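Search this site Enter keywords

3.2 Bearing wear at low flow

Rokdale test loop, 168 hours per run, inlet valve throttled. Vibration taken at both housings, speed held at 1,618 rpm.
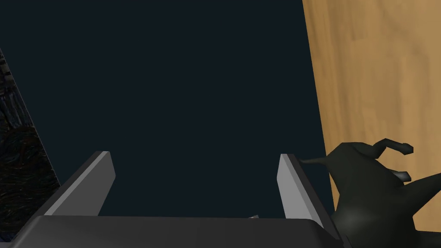

3.3 Seal leakage

Leakage stayed low untill the flow dropped under 20 per cent of rated. Then a steady climb, worse on the Westerberg casing.

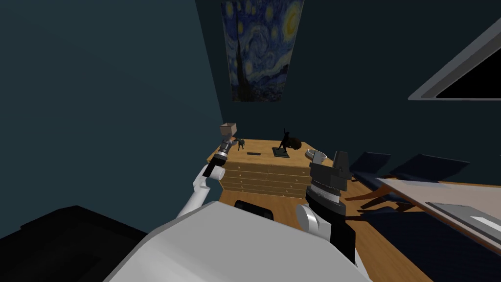

Same trend after the seal faces were swapped. Shaft deflection is the likely cause, not checked directly. Colour change on the faces, drive end only. 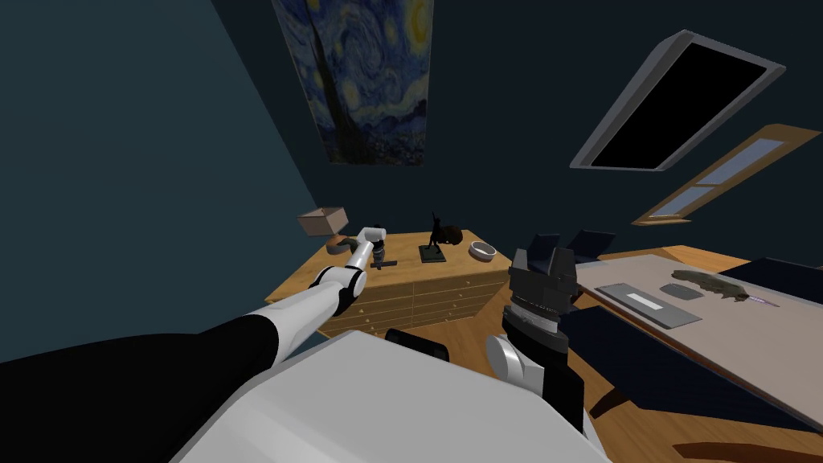
Lợi Vương argues the wear ring clearance should be opened up first, and that the deflection readings would then fall on thier own. Not tried; the Gukard rings come in one size. 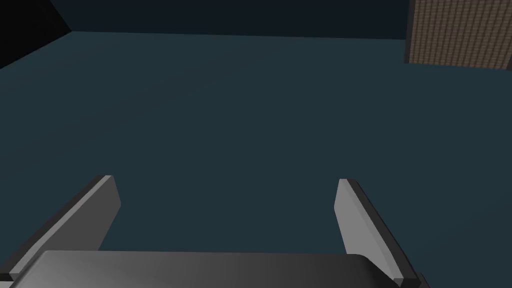
Was the pump re-aligned between runs? Only before run 2, with the motor cold. November runs used the same shims.

Contact the authors | Copyright 2021 | Back to top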